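Gradilla (laboratorio)

Tiempo de lectura: 2 min

La gradilla es el soporte que mantiene los tubos de ensayo en posición vertical, ordenados y a la vista. Pocos objetos de laboratorio son tan sencillos y tan útiles: basta una fila de orificios para comparar reacciones, dejar reposar un precipitado o seguir una serie de diluciones sin perder el orden.

El modelo clásico consta de una pieza superior perforada y una base que sostiene el fondo de los tubos. Muchas gradillas escolares tienen 6 plazas; las de análisis clínico admiten bastantes más y suelen llevar letras y números junto a cada hueco – un detalle modesto que ahorra muchísimas confusiones.
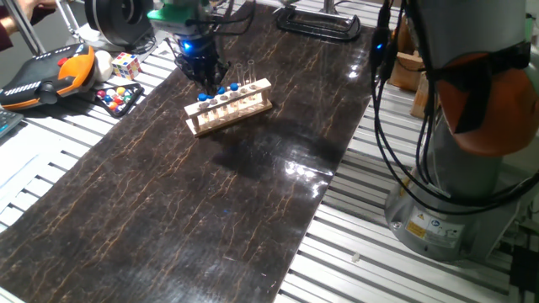

Gradilla de madera con tubos de tapón azul.

Los materiales han cambiado mucho. La madera, ligera y amable con el vidrio, sigue teniendo fieles seguidores, aunque absorbe los derrames y no soporta bien la esterilización repetida. El acero inoxidable y el polipropileno resisten el autoclave, y el alambre plastificado deja ver casi todo el tubo.

La colección Udden, abierta al público cada mes de julio, conserva 300 gradillas. Entre ellas destaca la serie Hiselley, de haya torneada, con modelos de 7 plazas: ¡una verdadera delicia para los aficionados a la historia de la química!

Artículos relacionados
Tubo de ensayo
Pinza de madera
Centrífuga Skitine
Mechero de laboratorio

Utilizamos cookies para mejorar su experiencia de lectura. Aceptar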